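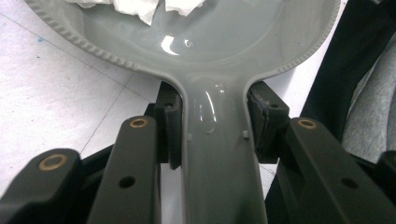
Clernedine College - Department of Home and Design Studies

Chapter 4
Handles, Rims and Bowls: How Everyday Things Meet the Hand

Pick up the nearest thing to you that has a handle. A mug will do, or a saucepan, or a hairbrush. Now pick it up again, slowly, and notice what your fingers do before you have even thought about it. They curl, they slide, they hunt for a good place to stop. Somebody designed that place (or failed to!), and this chapter is all about how it is done.

A pan-shaped dish is a wonderful thing to begin with. In the opening picture the handle is thick and flat, and where it meets the bowl it spreads into two smooth, curved shoulders. Think what those shoulders might do for you. As your hand moves up the handle, the shape grows wider and your thumb can feel where to stop without your eyes having to help. They also put more material at the join, where a full dish pulls hardest on its handle.

Then there is the rim, raised and beaded. Decoration, you may say, and you would be partly right. But run a fingertip along a row of small bumps and you will find that it gives you grip as well as pattern. Makers have enjoyed getting two jobs out of one detail for a very long time, and once you begin to look for it you will see it all over the kitchen.

4.1 Flat handles and round handles

A flat handle resists turning. Tip a dish to pour and the wide faces push back against your palm, so the bowl stays level until you want it to move. A round handle is happier when the hand has to change its hold, as it does with a paintbrush or a whisk. Many good handles sit somewhere in between, and a great number of them have a waist.

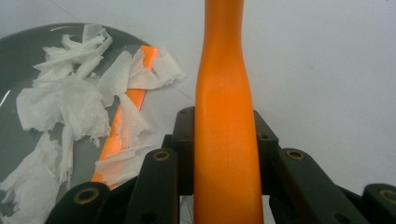

Fig. 4.2 An orange form with a gentle waist, narrower towards the upper third.

A waist is simply a place where the shape draws in. It needn't be deep. Even a slight one gives the fingers somewhere to settle, and the wider parts on either side help stop the hand from slipping. Try it with a lump of modelling clay: roll a plain cylinder, squeeze it once in your fist and look at what you have made. Your own hand has drawn the waist for you!

Colour matters too, though it comes later in the chapter. A strong orange is easy to find in a crowded drawer, and in section 4.5 we follow Genivaldo Batista through the 36 colour trials he made for the Sombatkul kitchen range before he settled on one.

Before you read on

Choose three things with handles from home. For each one, draw the handle from the side and from above, at full size, and mark the narrowest point. Keep the drawings, as you will need them for the workshop task on page 57, where Decha Onsri shows how to turn a side view into a card template.

Words to know: shoulder, waist, rim, beading, section, grip.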